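Speaker notes: Setting a table on black cloth
Dikdale hall, 22/10/2019

Get the water out of the way first. Say where the loos are. Remind people the handouts are by the door and there are 50 of them, so share if you came as a pair.

Right, opening. Ask for hands up: who owns a black tablecloth? Then ask who has used it in the past year. I expect a lot of hands to go down. Mine lived in a drawer from January until the summer because I thought it was only good for Halloween and funerals, and I'd like to talk you out of thinking that too.

Tell the Pelton story here, but keep it short. We did a children's tea with a white cloth, blackcurrant squash and 19 under-eights. I soaked that cloth three times and it still has a map of Africa on it. The next one we did at Pelton was on black and I went home with nothing worse than crumbs. (Pause, they usually laugh at the map of Africa. If they don't, carry on!)

Now the good bit, which is colour. Black makes cheap things look nice, it really does. A plastic cup on a pine table is just a plastic cup. Put the same one on black and the colour jumps out at you, especially purple, orange and that bright lime green you get in picnic sets. Pale colours do well too, though I find they show every fingerprint. Dark blue and brown disappear, so leave those at home.

Slide up now. Give them a moment to look before talking.
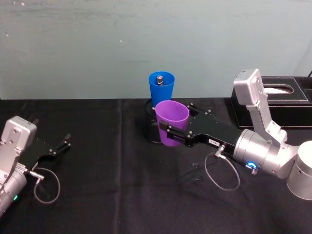
Purple plastic cup against a black cloth, with a plain wall behind.

Things to say while the slide is up. First, look at the cup and how strongly you see it. It's plastic, it's nothing fancy, and your eye still goes looking for it. Second, the wall. It's a pale grey with a bit of teal in it, with a few scuffs and specks, the sort of wall most halls have. You don't need to hang anything over a wall like that. Pale wall, dark cloth, one bright colour, and you've got a scheme without spending a penny.

Third, the tissue box. Black on black! I love this. Everybody needs tissues on a table where there's food, and most boxes come covered in daisies or seashells and shout over everything else. A black one just sits there being useful. If you can't find one, cover an ordinary box with sugar paper, it takes two minutes.

Slide off.

Next, cups. Ask the room whether they put cups out upright or upside down. This gets people going, so allow a bit of time. My own view is upside down if the table's laid the night before, upright if guests are coming within the hour. And pick them up by the side when you're laying out, never with your fingers inside the rim. I was told off for that at the McKinnon supper and quite right too.

For big dos, I work on four cups for every three people. Somebody always puts theirs down and can't find it again. We had 80 out at McKinnon and I was at the sink washing more before the pudding.

Looking after the cloth. Go slowly here, people write this down:

Wash it inside out, cool, on its own the first time.
No fabric softener, it leaves streaks.
Shake it outdoors before it goes anywhere near the machine.
Lint roller on the day, and bring a spare roll.
Roll it round a cardboard tube for storage. Folds show terribly on black.

Someone will ask about pet hair. The answer is the lint roller again, sorry.

Someone will also ask about size. Ours is 208 cm long and I wish I'd gone longer, because the legs show at both ends. Measure your table, add the drop you want, and double the drop. I forgot to double it.

If there's time, do the swap. Get two people up to lay the front table once with the patterned cups and once with the plain ones, and let the room vote. Skip this if we started late.

Before tea: mention the Flunurville fair, we need table layers for the afternoon, sign-up sheet is next to the urn. Cups back in the blue crate when you've finished, please, and the ones with lids go in the small box.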